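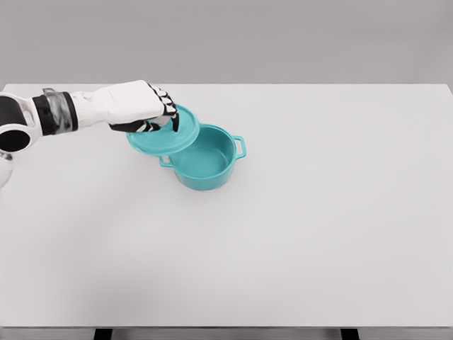
4. Equipment plan and budget

Our group (Raed Qaisi, Maya Sfeir, Lorena Valdebenito) was given a ceiling of 3000 pounds. The Ivex arm with a fingered hand would take 2000 of that before we bought a table to bolt it to.

So far all our lid-and-pot work is in simulation, and I don't think it justifies the purchase yet. The simulated lid is a clean disc. A real one may slip -- or chip.

Nimri will hire us an arm for 75 a day. We propose 20 days in June, with the rest held back for spare fingertips and postage. Lolham has not replied about insurance, so that line stays blank.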